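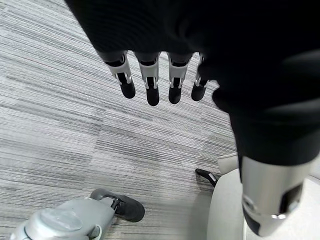

April, evening session, Lau workshop

Kamen build, hands and cloth holding.

Carried on from the finger work. The left hand had been closing late after it had stood idle for a while, so I began there before running anything with both arms. Took the cover back at the wrist, checked the connector and found it sitting slightly proud of its socket. Pushed it home and put a cable tie on the lead. Left hand then closed in step with the right on every try.

Thumb on the left still has a bit of play at the base. Nipped up the screw a quarter turn. Any more and it starts to bind near full travel, so I've left it there. If it gets worse we need the thicker washer from the Kindden spares bag, which is in the top drawer and not in the box marked Kindden.

Closing force in Drikum is now 400 on both sides. It had been 3000 on the left, left over from the block test, and that's far too high for thin cloth. Saved the settings as "cloth soft". Please don't save over it, make a copy and change that.

Then on to holding cloth with both arms. I hand it over one end at a time, left first, and wait for the fingers to stop before letting go. Arms come up slowly to chest height and hold. The aim for now is only to keep hold of both ends without pulling the cloth tight. No folding yet.

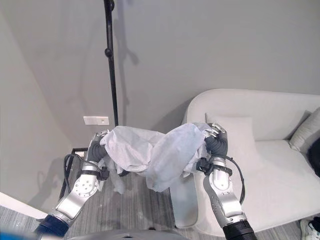 Cloth held at both ends, slack in the middle.

Did 10 lifts with the new settings. Lost the cloth on 3 of them, all from the left side. In each case I had given it only a narrow bit of the edge. With a proper handful bunched up in the fingers it stayed put for the whole hold. I'd like to get it working with less cloth in the hand than that, but the fingertips are smooth and I don't think more force is the way to go about it. Might try a thin rubber sleeve on the tips.

The arms don't come up quite level. The right leads by a little and the cloth shifts towards that side. Swapped the order of the two move commands in the script and it made no difference, so it's probably in the speed limits. Haven't looked yet.

Cables: the loop at the left wrist wants watching when the arm turns inwards. It cleared everything tonight but I wouldn't run the full turn without a hand on the stop button. A clip further up the forearm would do it. None left in the drawer, need to order.

To do:
Speed limits, compare left and right
Cable clips
Rubber sleeve on one finger first, then try the narrow grip again
Thicker washer if the thumb loosens
Copy tonight's log off the Drikum machine, the disk is nearly full

Powered down at 21:40, battery on charge.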